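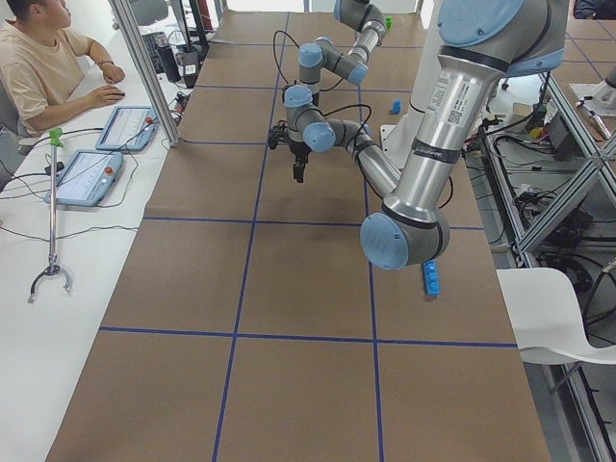
When our trial month with the Terton teaching kit started in October, I promised to write my opinion after I had used it enough to have one. Now I have used it for 53 hours, which I noted in a small book, so I think it is fair to begin. The kit comes from Hubmann and it is made for workshops with two arms on one bench. The best part for me is the lesson booklet. It tells you to cover the bench in brown paper and divide it with blue tape into squares, and then every exercise is given by square: pick the block here, put it there, return to the start. I found this a bit childish on the first day, but it is a very good method. When an arm goes to the wrong place you see it immediately, and you can write on the paper with a pencil.

Each arm has its own pendant, in light blue like the joint caps, with a touchscreen and the red stop button on the right side. I like that the button is big. I do not like that the two pendants look the same. In the first week I took the wrong one 3 times and moved the arm I did not want to move. Now I have a piece of coloured tape on the back of one, and I recommend this to everybody.

The software is called Udisov and it is the weaker half of the offer. Saving a point is easy, and changing its name is easy too. But if you want to copy a program from one arm to the other, you must go through 13 screens, and on the last one the Cancel button is where you expect OK. I wrote to their support and the answer was friendly – they said it will be better in the spring version.

The price for the trial was 700 dollars for the month, with delivery to Losdale included. The arms are not part of this price, you need to have them already. For that money you get the booklet, the licence, the tape and paper, and a box of small blocks. I would pay it again for the booklet, but I would ask for a longer trial. One month is short if you also have other work to do.

One more practical thing, about cables. The booklet has a page on how to guide them along the arm, and I read it too late. Leave enough length at the wrist, turn every joint slowly to its end by hand control, and only then fasten anything. I will try the exercises for two arms together next, and write again when I have finished that chapter.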